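Chapitre 5
La membrane tendue : ce que montre un ballon d'eau, et ce qu'il ne montre pas

On ouvre volontiers un cours de mécanique des membranes avec un ballon d'eau. L'objet ne coûte rien, il amuse, et l'on croit tenir en une minute toute la loi de Laplace. Nous l'utilisons aussi, avec des réserves. Posé sur une table noire, un ballon pâle prend une forme d'œuf, et beaucoup de manuels s'empressent d'y lire une sphère à peine déformée par la pesanteur. C'est aller vite. Le caoutchouc n'a pas la même épaisseur partout, le nœud impose sa propre contrainte, et le contact avec le support change la courbure bien au-delà de la zone d'appui.
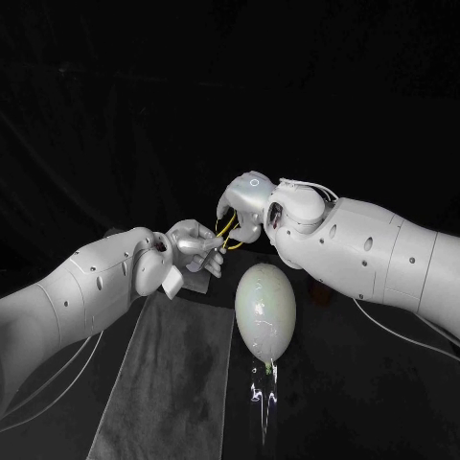
Un ballon clair sur un fond noir a au moins un mérite : son contour se lit bien. Mais un contour ne donne ni la tension, ni la pression. Dans la première édition de ce livre, Lizelle Rampersad et Wian Zulu déduisaient l'une et l'autre d'une simple silhouette. Les 148 copies relues depuis par Mbali Sithole reprennent presque toutes ce raccourci, et nous en sommes en partie responsables.

Reste la vieille question de l'outil que l'on approche de la paroi. On répète qu'une pointe perce et qu'un bord arrondi épargne. Admettons, mais à quelle tension, sous quel angle, à quelle distance du nœud ? Faute de ces données, la règle relève du folklore de laboratoire.

Le chapitre procède donc lentement. La section 5.2 établit l'équilibre d'une membrane mince ; la section 5.8 revient sur la rupture, où nos modèles sont les moins convaincants. Le lecteur pressé peut sauter les démonstrations, à condition de ne pas citer les résultats.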